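## 4. Wrist pose and the planner that trusts it
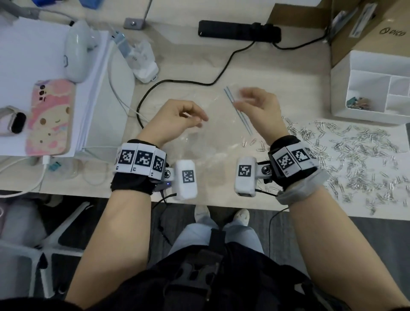
**Figure 3.** Wrist cuffs over a work surface. Each carries printed square markers and a white module with a marker of its own.

### 4.1 Marker fusion

The Valtwood planner takes a wrist pose and believes it completely, a quality we admire in dogs more than in software. Most of our effort therefore went into the layer beneath it. The cuffs in Figure 3 present square markers in different planes, so when the hand turns and the flat strip becomes a sliver, the marker on the module may still be readable. We solve for each visible marker separately, then fuse the estimates in Hekeck, our filter, weighting each one by its reprojection error.

Thin, shiny and transparent things remain the planner's least favourite colleagues. Paper clips and clear plastic give the depth estimator very little to hold on to, and its guesses are confident all the same. We mask those regions and let the wrist trajectory carry the grasp prediction for up to 8 frames – after that the planner is told to wait, and logs its displeasure.

### 4.2 Left and right

An early build swapped the hands whenever the wrists crossed. Tamsin Halvorsen traced the fault to a marker dictionary loaded in alphabetical order. Marker identity now fixes the side before any pose is solved, and the 300 lines of heuristics that used to guess it have been deleted.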